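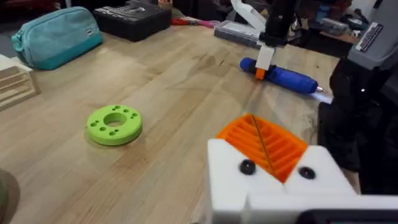
Hi neighbors, long thread coming, so grab a coffee. I went to the Camargo library board meeting last night and promised a bunch of you I'd write up what happened with the Hetine branch. (I'm just a person who likes libraries and sat in the third row, so please read the minutes too when they go up!)

**1/** First the big one. The board voted 4 to 2 to put the branch levy back on the ballot next June. Same rate as last time, shorter term. The two no votes both said they want the branch open, they just don't like asking again so soon after it failed.

**2/** And oh, how it failed. If you've forgotten, it went down by 372 votes across the whole district. I knocked on doors for that one and I still think about the street I skipped when it started raining.

**3/** Ezequiel Cuevas, who holds the Drirar seat, had the longest turn at the microphone. He wants the ballot language rewritten so a regular person can tell what a yes vote does. He read the old wording out loud, all one sentence of it, and had to stop for a breath in the middle – people laughed, and so did he.

**4/** He also asked that Saturday hours be spelled out in the resolution. That didn't pass last night. It was sent back to staff for a cost estimate and should come up again at the next meeting, so if Saturdays matter to your family, write in before then. Short emails are fine. Mine are never short, as you can tell.

**5/** Public comment went on a good long while. A dad from Getomari talked about driving his kids past a dark building to get to the main library. A retired bookkeeper wanted to see the repair costs for the roof before she'd support anything, and I thought she asked it very fairly. The director said those numbers will be posted with the agenda packet.

**6/** Somebody asked about the petition, too. It got 600 signatures over the summer, but it was only ever advisory, so it doesn't put anything on the ballot by itself. The board's vote is what does that. I had this mixed up myself until last night, so don't feel bad.

**7/** Still open: who fills the empty Drirar alternate seat. Applications are at the front desk of the main library, and you do have to live in the district. I know at least three of you reading this who would be wonderful at it – you know who you are, and I will be bringing it up at the grocery store.

**8/** Going to bed now. Ask me things below and I'll check my notes in the morning.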